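Season tickets and the Sostlow rink

2021-01-29

The club emailed members last night about refunds. If you bought a season ticket you can take the money back for the home games that were canceled, or leave it with the club and get credit toward next season. You have until March to pick.

I'm leaving mine in. It's 376 for the full season and we got to see four games before the doors closed, so the credit isn't small. But Cilska folded over the summer and I don't want to watch the same thing happen in Sostlow. The rink holds 2,000 and on a good night we filled roughly half of it - you can't replace that with a stream.

The stream has been fine, by the way. The sound dropped out for most of the second period against Plustberg and came back in time for the overtime goal.

There are 17 games left on the schedule, all behind closed doors for now. I'll keep posting scores after each one, and I still owe you a write-up of the Plustberg game.

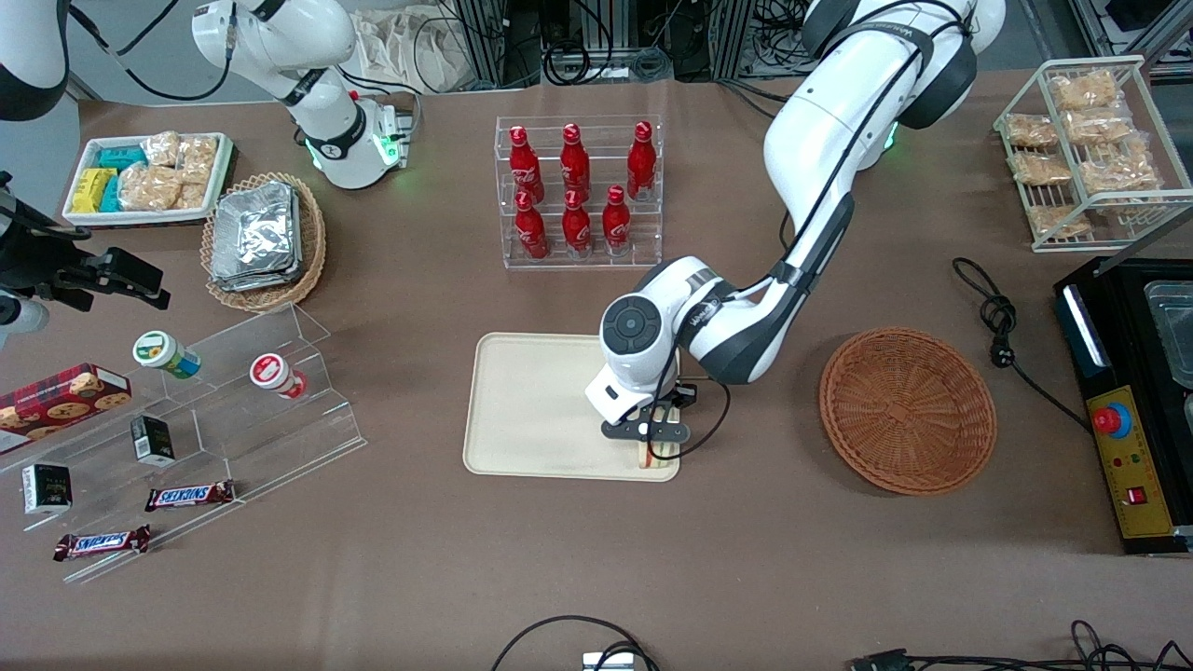
A small sandwich-like bite of food, held over the tray.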